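5 min read

We use cookies to keep this page working and to remember your settings. Accept / Manage

# Grandance Furniture Notes

A small set of written notes on setting up and looking after dressing tables, writing desks and the stools that go with them. The notes are kept as plain text, one file per piece of furniture.

## What is in here

- `desks/` — placement, leveling, cleaning
- `stools/` — seat height, fabric care, storage under the desk
- `tabletop/` — lamps, trays, plants
- `floor/` — cords, outlets, scuffs
- `names.txt` — the words we use and what we mean by them

There are no photos in the folders and no price lists. Model names are left out unless a maker's own instructions are being followed.

## Names used for pieces

The three working names in the files are our own labels for shapes, and have nothing to do with any store's catalog.

- **Moncrieff** — a kidney-shaped top on two pedestals, with a knee space between them
- **Ceketti** — a straight-front table on four legs, one shallow drawer
- **Malta** — a wall-hung shelf used as a dressing table

Most of the notes are for the Moncrieff shape. The Malta file is short and needs work, mainly the section on wall fixings.

## Placing a kidney-shaped desk

Put the long back edge toward the wall and the inward curve toward the person sitting down. If the wall is curved, the back will touch at one or two points and leave a gap elsewhere. Leave the gap. Pushing one pedestal in to close it turns the knee space away from the room, and the stool then comes out at an angle.

Check that both pedestals stand flat before anything goes on the top. Felt pads are fine on a hard floor. Use the same thickness under both sides. A desk that rocks will usually stop once it has been moved a little to one side, so try that before cutting shims.

Drawers should open all the way without hitting the stool. Test with the stool tucked in and again with it pulled out.

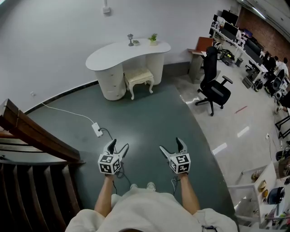
Danica Pešek wrote in to say that the note on stools was too strict. In her view a quilted cushion can be a bit higher than we allow, as long as it goes under the top without rubbing, and she would sooner have a seat that is comfortable for twenty minutes than one that slides away neatly. She also asked for a line on curved legs, which catch on cords more than straight ones do.

Both changes went in. The stool file now says to measure from the floor to the top of the cushion with nobody sitting on it, then compare that with the lowest point of the knee space. Any clearance at all is accepted. The old figure is still in the change list for people who were working from it.

## Tabletop

The arrangement we write for is a small lamp on one side, a tray or dish near it, and a potted plant toward the other side. The middle stays open for a mirror or for whatever the person is doing.

- Lamp: light enough to lift with one hand. Run the cord off the back, never over the front curve.
- Tray: anything with a lip. Small things roll on a painted top.
- Plant: saucer under the pot, always. Water rings on white paint don't come out with soap.

Turn the plant now and then if the light comes from one side.

## Cords and power strips

A power strip on the floor is common when the outlet is some way along the wall. Keep the strip where it can be seen and the switch can be reached. Run its cord along the baseboard when the length allows. On a dark floor a white cord shows up well, and we prefer that to one that blends in, at least where people walk.

Don't put the strip inside the knee space. Feet go there, and so does the stool.

## Cleaning

Damp cloth, then a dry one. Wipe along the curve of the edge. Quilted fabric gets a soft brush first, to lift dust from the stitching, and a barely wet cloth for marks. Cream fabric should be tested on the underside.

## File format

Each file is UTF-8 text with a title, a list of steps and a change list. Lines are kept under 100 characters. No file is longer than 3,000 words; past that it gets split, and the second part keeps the name with `-2` on the end.

## Known gaps

- Nothing on glass tops
- Nothing on touching up paint
- Ceketti drawer runners: two sets of steps that disagree

Corrections can be sent as a text file or a plain message. Say which file and which step.

## Related

- Stools: measuring seat height
- Ceketti drawer runners, draft
- Moving a desk down a staircase
- Houseplants on painted furniture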